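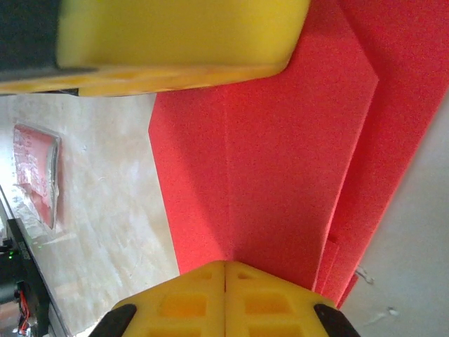 Red foam sheet, surface detail.

Trilla Foam Sheet
Sold by Clonden Case & Drawer Supply

Item group: Foam and liners
Sheet width: 36 in.
Sheet length: 36 in.
Thickness: 2 in.
Colors: red, charcoal, blue, natural
Adhesive backing: no
Sold by: single sheet or pack of 4
Ships: flat, in a carton
Lead time on custom cuts: 17 working days

Overview

Trilla is a medium-firm foam sheet for lining drawers, fitting out cases and padding shelves. It cuts with a sharp knife, holds a straight edge and springs back after light loads. Most of our customers use it to make cutouts for hand tools, gauges, camera lenses, instrument parts and other items that should not knock together in a drawer or on the road.

The sheet is the same foam all the way through, so the color does not change when you cut into it. Red is the color we sell most. Tool shops like it as a bottom layer under charcoal, where an empty pocket shows up bright and a missing wrench is easy to spot at the end of a shift. For that kind of two-color liner you will need one sheet of each color and a can of Mikorow spray adhesive, sold separately.

Trilla replaces the older Nogueira sheet, which we no longer stock. The two can be used side by side in the same cabinet. Nogueira is slightly softer, and the old red is a shade darker.

Choosing a color

All four colors have the same firmness and the same price. Charcoal hides grease and pencil marks best. Natural is undyed and will yellow near a window. Blue and red hold their color well indoors but should not be left in direct sun for long periods. We do not match colors between production lots. If you are lining a full cabinet and want every drawer to look alike, order all the sheets at one time and write "same lot" in the order notes.

Measuring your drawer

Measure the inside of the drawer at the bottom, front to back and side to side. Many steel drawers have a rolled lip or a rounded corner, and a piece measured from the top will not lie flat. Check the depth with the drawer closed if there is a rail above it. Add the thickness of the foam to the height of your tallest tool only if the tool will sit on top of the sheet. If it will sit in a pocket, measure the part that will stand above the surface.

Cut the piece a little large and trim it down. A snug fit keeps the liner from sliding when the drawer is pulled open hard. A piece forced into too small a space will bow in the middle, and the tools will ride up with it.

Cutting

Use a long blade and a metal straightedge. A snap-off knife with the blade fully extended works for straight cuts. Change the blade often. A dull one drags and leaves a torn, crumbly edge. Make the first pass light to set the line, then go deeper with each pass without pressing the foam down.

For tool pockets, lay the tools out on the sheet and move them until the spacing looks right. Leave a finger's width between pockets, and more around heavy items. Trace with a silver marker on charcoal or a black one on the lighter colors. On red, either will show. Cut just inside the line for a tight hold. Add a finger notch at the middle of each pocket so the tool can be lifted out.

If you are gluing two layers, cut the pockets all the way through the top sheet first, then glue it to the uncut bottom sheet. Spray both faces, wait until the adhesive is tacky, and start from one edge. It grabs on contact and cannot be repositioned. Solvent adhesives not made for foam can eat into the surface. Test on an offcut if you are using anything other than Mikorow.

A hot knife can be used outdoors or under an extractor. Do not use one in a closed room.

Cleaning and care

Vacuum with a brush attachment. For marks, wipe with a damp cloth and a little dish soap, then wipe again with clean water and let the sheet dry before putting tools back. Do not soak it. The open surface takes up water and is slow to dry, and a damp liner will rust whatever is lying on it. Oil will not dissolve the foam, but it will stain the natural and blue sheets.

Do not use brake cleaner, acetone or lacquer thinner on Trilla or near it.

Where not to use it

Trilla is not a seat cushion foam and will flatten if people sit on it every day. It is not rated for contact with food. It is not a fire barrier or a sound treatment, and we do not sell it for either use. Keep it away from heaters, exhaust parts and welding.

Custom cuts

We cut sheets to size from a drawing or a paper template. Rectangles are charged by the cut. Pockets are quoted one job at a time. Send a drawing with all dimensions in inches, or trace your tools on plain paper at full size and mail it to us flat. Please do not fold the template through a tool outline.

Quotes are handled by Soledad Espinoza. Harpreet Hiebert runs the cutting bench and will call if a pocket is too close to an edge or if two outlines overlap. Custom pieces cannot be returned unless we cut them wrong.

Shipping and returns

Single sheets and packs ship flat. We do not roll or fold foam, and we cannot ship to a post office box. The sheet may have a slight dent from the carton straps when it arrives. Lay it out overnight in a warm room and check it again in the morning. If the dent is still there, send us a photo along with the lot number from the carton label.

Uncut sheets can be returned in the original carton. Offcuts are sold by the bag at the counter only, in mixed colors, when we have them.

Customer comments

"Lined a whole roller cabinet in charcoal over red. The cutting took longer than I planned, but the pockets are tight and nothing moves. Buy extra blades." Hefin Wynne

"Good foam. I would like a thinner one for the shallow top drawers. Had to slice mine down and it was not pretty." Catarina Macedo

"The red is brighter than on the sheet I bought from you before. Fine for me, but check if you are matching." Deolinda Garcia

Reply from Clonden: Your earlier sheet was Nogueira. We can send a small swatch of any Trilla color before you order.

Related items

Mikorow spray adhesive
Snap-off knife, long blade
Replacement blades
Silver marking pen
Steel straightedge, 36 in.

Page updated 22/01/2020. Prices on this item are good through the end of February.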